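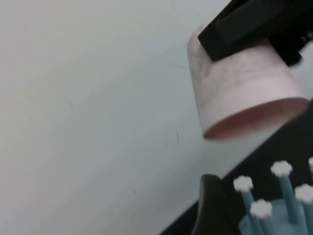

有位读者来信说，办公室取消一次性纸杯以后，他每天多走两趟茶水间，洗一只杯子，一年下来没觉得环境好了多少，只觉得行政省了钱。信不长，最后一句是：“你们写文章的人总劝别人自带杯子，有没有算过谁在洗？”

这封信我放了几天，越想越觉得他问到了要紧的地方。关于一次性用品的文章很多，大部分在谈材料：纸杯内壁有没有淋膜，能不能回收，可降解的到底降不降解。谈洗杯子的很少。可是一件东西从“用完就扔”变成“反复使用”，中间多出来的主要就是洗、晾、收、找这几件事，它们要占时间，占水槽，占台面，也要占一个人的耐心。

我在Plekport上过几年班，那是一栋三层的旧办公楼改的园区，每层一个茶水间，一个水槽，水槽旁边一块不大的台面。公司在一月份发通知，说纸杯用完为止，以后不再采购，每人发一只杯子。通知写得很客气，附了一个数字：上一年全楼用掉2384条纸杯。数字是真的，采购单上有。但是通知没有写，杯子洗完放在哪里。

头一个星期，台面上就摆满了倒扣的杯子。有人洗了不拿走，有人拿错，有人干脆不洗，杯底一圈茶垢。下午三点前后水槽边要排队，前面的人倒茶渣，下水口堵过好几回。保洁阿姨原来的工作里没有洗杯子这一项，后来有了，工资单上没有变化。到了春天，会议室里又出现了纸杯，是各部门自己买的，走的是办公用品的账，总数再也没有人统计。

这件事常被当成“员工素质不够”的例子来讲。我不同意。同样一批人，后来搬到Cleltside的新办公区，情况就好得多。新办公区每层有两个水槽，墙上装了沥水架，架子分格，每格贴工位号，柜子里另备一些公用杯给客人，由物业统一收洗，写进了合同。人还是那些人，纸杯基本没有再回来。差别在水槽和架子上，也在那份合同上。

所以我对“自带杯子是个人美德”这种说法一直有保留。美德当然可以提倡，但是把一件需要场地和人工的事全部交给美德，结果多半是少数人认真做，多数人做一阵就停，然后大家互相看不惯。认真做的人往往还要多担一份，替别人把泡着的杯子洗了，因为不洗自己就没有地方用水。

算账也是一样。我见过一种说法，一只厚一点的杯子要用上很多次，才抵得过生产它比纸杯多耗的那部分。具体多少次，各家算法不一样，水温、洗涤剂、杯子的材料都会影响结果，我没有能力判断哪一家对，也不打算在这里引用。但是方向很清楚：杯子要用得久才划算。偏偏现在送杯子的场合太多了。开会送，周年送，签约送，办张卡也送。我家柜子里有9只印着各种名字的杯子，其中一只是Willems的展会上发的，盖子从第一天起就拧不紧。常用的其实只有一只，别的都在占地方。如果每次提倡少用一次性用品的办法是再发一只新杯子，那么发出去的东西里，相当一部分也就是用得慢一点的一次性用品。

读者信里说行政省了钱，这一点也值得说。省钱本身没有什么不好，问题是省下来的钱去了哪里。一家公司不买纸杯，一年省下的数目不算大，拿出一部分来，添一个沥水架，给保洁多算半个工时，是够的。把省下的钱报成成绩，把多出的活儿摊给每个人，员工心里自然有数。他们不一定会提意见，但是会悄悄把纸杯买回来。

店里的情况更复杂一些。我常去的一家叫Bukuria的小馆子，堂食用的是可以反复洗的杯子，外带才用纸杯。老板说中午那一个多小时最难，杯子周转不过来，洗碗的只有一个人。后来他多买了一批同款的杯子，高峰时只收不洗，过了两点再一起洗，问题就解决了。他没有贴标语，也没有让顾客选择要不要“支持环保”。顾客坐下来，端上来的就是那种杯子，喝完走人。我觉得这是比较成熟的做法，店家把麻烦想在前面，顾客不必表态。

自带杯减钱的做法，我也试过不少家。减得少的，店员常常忘记，要提醒；减得多的，一般有时间限制，过了推广期就取消。还有的店接过顾客的杯子，先用一次性杯子量好，再倒进去，那只一次性杯子随手就扔了。这种时候顾客多半不好意思说什么。要避免这个并不难，柜台后面备一只带刻度的量杯就行，培训的时候讲一遍，但是总部如果只下发海报，不下发量杯，店员也没有办法。

有人会说，照这样讲，个人是不是就不用做什么了。我不是这个意思。我自己出门还是带杯子，带了快8年，换过一次，原因是摔裂了。带杯子的好处主要在我自己，喝水方便，不用找地方买。洗也是我自己洗，晚上回家顺手的事。我只是不愿意拿这个去要求一个每天轮班、连水槽都挤不上的人。

回到那位读者的问题，谁在洗。写通知之前，管事的人可以先去茶水间站一个下午，看看水槽够不够，架子有没有，洗杯子的活儿现在落在谁身上，以后打算落在谁身上，这个人同不同意，有没有多给钱。这些写清楚了，通知里那些大道理删掉一半也没有关系。

至于他每天多走的那两趟，我没有办法替他省掉。他可以跟行政提一提，在他那一侧的走廊也装一个水槽。Cleltside那边当初就是有人提了才加的第二个，从提出到装好拖了很久，中间还换过一次施工队，最后还是装上了。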